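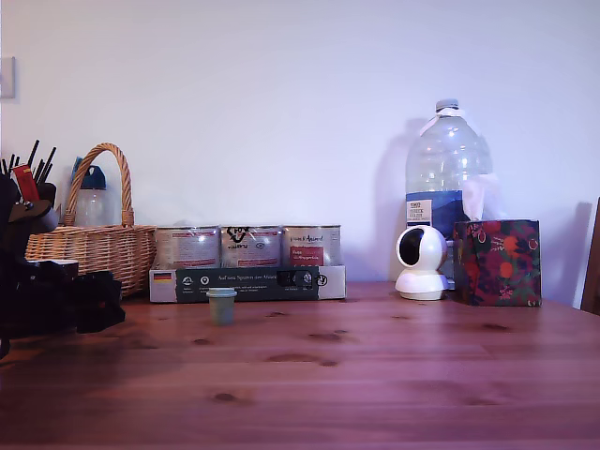 Wayne Desjardins wrote to me after my last column that anyone who comes home from a robot open day unimpressed has forgotten what machines were like when he was young, and that I should try going with an open mind and leave the sarcasm in the car. I took this to heart. I drove out to Kilbridge in January with the heater going and the radio off, practicing my open mind at every stoplight, and I got there at ten in the morning feeling as generous as I have felt about anything since the library stopped charging fines.

The task for the day was a small green cup. The arm was supposed to pick it up off a wooden table and set it down next to a wicker basket. Behind the cup stood the sort of things that collect on any table: three cans in a cardboard sleeve, a big jug of water, a box of tissues with flowers on it. I liked that. The last demonstration I went to, at Bech, was done on a white bench under white lights with a single white cube, and I came away knowing that if I ever owned one white cube and no other possessions, help was on the way.

Ramesh Kaushik ran the morning. He has the gift, rare in his trade, of not talking while the machine is thinking. The machine thought quite a lot. On the first try it came down beside the cup, closed on air, and carried the air with great care over to the basket, where it let go. A man near me clapped. I think he believed the cup was a separate event.

The second try was better and the third was good. The arm went down, got hold of the cup, lifted it, and put it where it belonged, and there was a pleased murmur of the kind you hear when a toddler gets a spoon to its mouth. It took 38 seconds. There were 18 tries on the program before lunch, and it managed 17 of them. The failure was the one with the air. I'm told this is a very strong result, and I believe it, in the way I believe people who tell me a wine is good.

My quarrel isn't with the arm. It did its job with more patience than I bring to my own dishes. What bothers me is how these days are staged for people like me, who can't tell a hard thing from an easy one. A cup standing by itself in open space, with plenty of bare wood on every side, looks to a layman like the easiest errand in the house. Then you're told it is difficult, and you nod, and you go home with no idea whether you saw a miracle or a rehearsal. I would have paid extra to see it go for one of the cans. Cans in a sleeve, shoulder to shoulder, against a wall! I can barely get one of those out myself without bringing its neighbors along.

I did ask. Kaushik said they had a can task, that it was coming along, and that it wasn't ready for company. I respect that answer more than anything in the brochure. The brochure, printed by Leslow, who make the software, promised "a helping hand for every home" and had a woman laughing at a countertop.

Why not show the can task? I mean it as a serious proposal. Put it right after lunch, when people are full and forgiving. Let the thing knock the whole row over. Let somebody say what went wrong, whether it couldn't see the rim or couldn't feel the cardboard, and let us watch it get set up again. Kári Hallgrímsson, who drove up with me, thinks the sponsors would faint. He may be right about that. But he spent the whole ride home talking about the try that missed, and never once mentioned the ones that worked.

People who build these machines seem to worry that if the public sees a failure, it will stop believing. I've had a dishwasher for 18 years that fails at bowls, and my faith in dishwashers is intact. I know what it's bad at. I put the bowls on the outside, tilted, and we get along. What I want from an open day is that kind of knowledge, the tilt-the-bowls kind, so that when one of these arms finally turns up in my kitchen I'll know where to stand.

There's another one at Baltedov in the spring, and Desjardins has offered to come along and keep an eye on my attitude. I said yes. He's bringing sandwiches, and I have written ahead to ask about the cans.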